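Duminley night classes get a longer spring term

2 min read
40 shares | 5 comments

The Duminley adult evening program will run longer this spring and will cost less for people who live in the town, the school district said in its February 2018 bulletin.

Enrollment reached 1,655 last year, the highest since the program moved into the old Onder Street school. The district expects 2,110 this year and has added classes in bookkeeping, home cooking, basic Spanish and card games. Most will meet once a week, with a break in April when the building closes for boiler work. 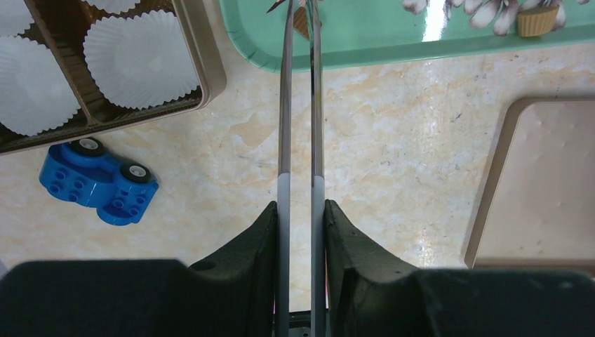

Cooking was the first subject to fill up. Jayanthi Sastry, who coordinates the program, said the noodle and dumpling course had a waiting list within a day of sign-up opening, and a second section has been added in the upstairs kitchen. Students bring an apron and a container for leftovers. Long, thin metal rods much like chopsticks, silver-gray and held nearly side by side, take more practice than a fork, and the first evening of the course is given over to table skills before anyone turns on a stove.

"People sign up for the food and stay for the company," Sastry said. "We had to turn some away last fall, and I didn't want to do that again."

The fee for residents drops to $40 per course. People from outside the town will pay the old rate. Anyone already enrolled in a winter class can hold a place in the same subject until the end of the month.

The card games class is open to beginners and will meet in the library room — the district is still looking for a second teacher for it.

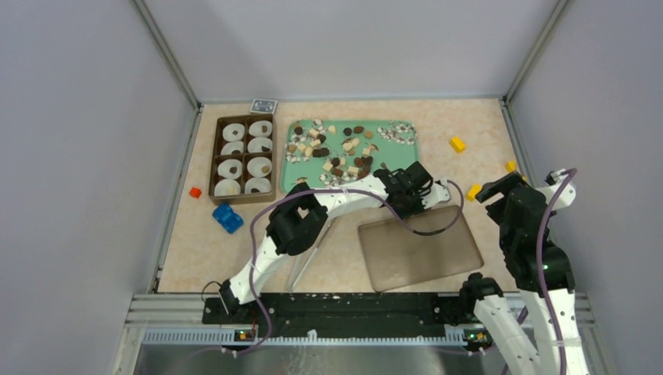

How to sign up

Forms are at the front office on Onder Street and at the Pirkeck branch library. Payment is by check or cash. Parking behind the school is free after 5 p.m., but the side gate stays locked, so drivers should use the main entrance.

Related
Ramasamy Bakery to reopen on Main Street
Pirkeck library adds evening hours
Boiler work to close Onder Street school in April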